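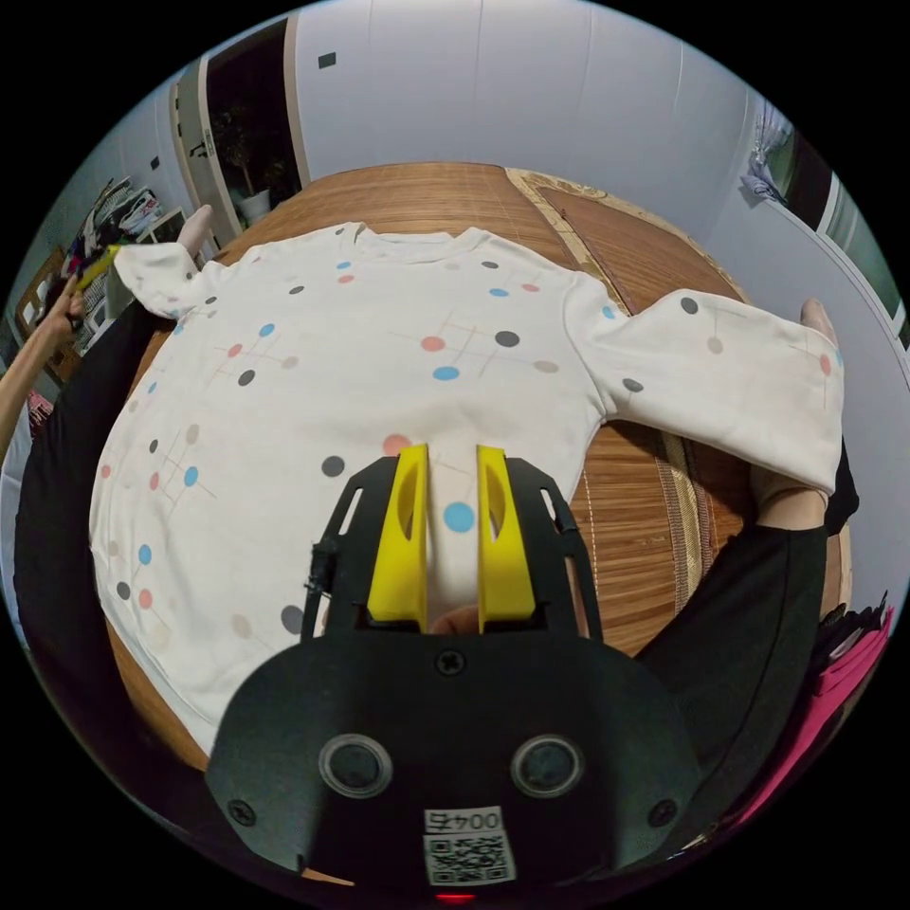

Figure 2. View from the hand-held gripper over a long-sleeved sweatshirt spread on a wooden table. The two yellow fingers point towards the garment.

3.2 Gathering the folding examples

The garment part of the Plarach set was gathered in homes and not in the laboratory. Our earlier set, Dranus, used one grey bench and one lamp, and the policy trained on it did poorly as soon as the table had another colour or a patterned edge. For this reason we asked the collectors to work at the table they had, and to leave the room as it was. Shelves, windows, hanging clothes and other things in the background were left in the recordings, and no mask was applied to them before training.

Each example is one attempt to fold one garment. The collector spreads the garment with the front side up, smooths the sleeves outwards, and then takes the gripper. The start position was described in the written guide only in general words, so the garments do not lie in the same way from one example to the next. A sleeve may hang over the edge of the table, as in Figure 2. We decided to keep such starts, as a robot in a home will meet them often, and a policy which has seen only tidy sleeves has no way to learn the correction.

White garments with a printed pattern were of special interest to us. On a plain white cloth the folds give little contrast, and the matching step described in Section 3.4 loses its points easily. A pattern of dots and thin lines gives the step more to hold on to, but it can also cause false matches when two parts of the pattern look alike. We therefore marked the printed garments separately in the list, so that the results in Section 5 can be read with and without them.

The collectors could sit or stand, and no rule was given about the height of the table. This gave more variety in the angle of the gripper than we had expected. In a seated position the tool is often tilted back towards the body, and then the camera sees a large part of the room and only a small part of the cloth. 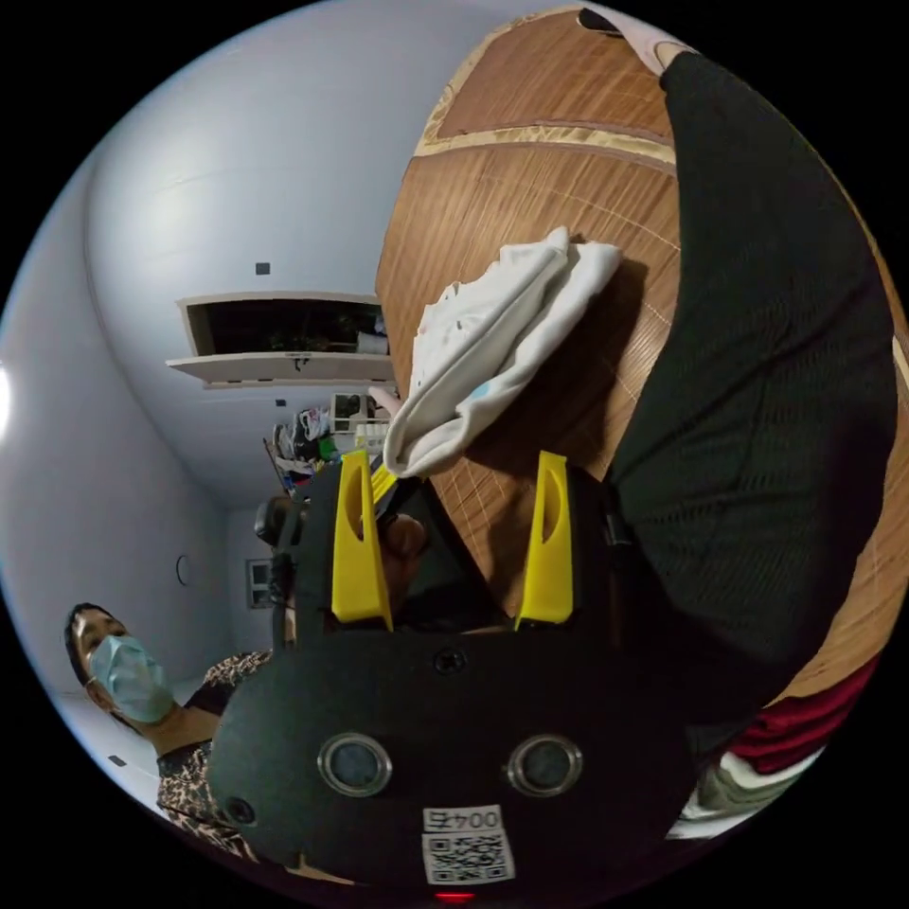 Such moments are usual between two grasps, when the hand is moved away from the table and turned. In the first version of the cleaning script (written by Jaanus Lūse) they were removed by a simple limit on the tilt. The limit was too strict and also cut the start of many good grasps. In the present version the moments are kept, but they receive a lower weight in the loss if the fingers are open and no garment is found near them.

After cleaning, 409 examples remained. An example was taken out when the position of the gripper was lost for longer than two seconds, or when the collector stopped before the last fold. Failed folds which were repaired by the collector were not taken out. We consider them useful, although they make the mean length of an example greater, and we return to this question in Section 5.3, where the policy is trained both with and without the repaired folds.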